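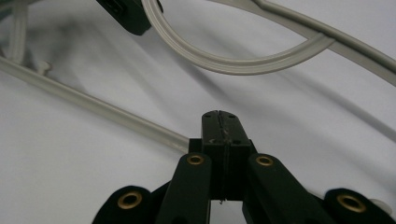

Home | Talks | Methods | Data | Contact

Filed under: Talks and Slides

Speaker notes: Teaching cable handling with a hand-held gripper
January 2024, by the Plindine group

Good afternoon, and thank you for staying on after lunch, which I know is asking a lot of anybody. I'm going to talk about cables, and mostly about how we collected our examples, as that is the part people write to us about.

(Wait for the door.)

So, the question we started with in September was a plain one. If a person picks up a cable using a gripper held in the hand, with a camera looking down over the fingers, can a robot arm learn the same job from those recordings alone? We had done boxes and cups that way and got on rather well. Cables are a different animal. They bend, they spring back, they cross over each other, and a grey cable on a pale cloth gives the camera very little to go on. We kept the pale cloth all the same, and I'll come back to that if there's time.

SLIDE 2. Collection. We recorded 1,000 demonstrations and kept 979 of them. The ones we dropped were nearly all cases where tracking of the hand was lost part of the way through. Please do say this slowly, last time at Irkow half the room thought we had thrown out the failed grasps. We kept the failed grasps! A person who misses, opens the fingers and has another go is showing the model something very useful, and I'd be sorry to lose that.

There were 14 people holding the gripper, some of them quite new to it, and I think the mix helped us more than I expected.

SLIDE 3. Method. We call the training recipe Ploler. It looks at a short run of camera views and predicts the next stretch of hand movement along with how wide the fingers should be. The one change from our older work is that it gives extra weight to the moments just before the fingers close. (Point at the curve, and mention that the left axis is finger width.)

SLIDE 4. Results. We ran 101 trials on the arm in the Ammann lab, with cables the model hadn't met. Straight lengths went well. Loops were harder, and loops lying over another cable were the hardest of all, where it tended to take both at once. I'd rather spend a minute on those than hurry past them, so play the second clip twice.

If asked about force sensing: no, we have none in the fingers yet, and yes, we'd like some.

SLIDE 5. Thanks, and leave the contact page up during questions.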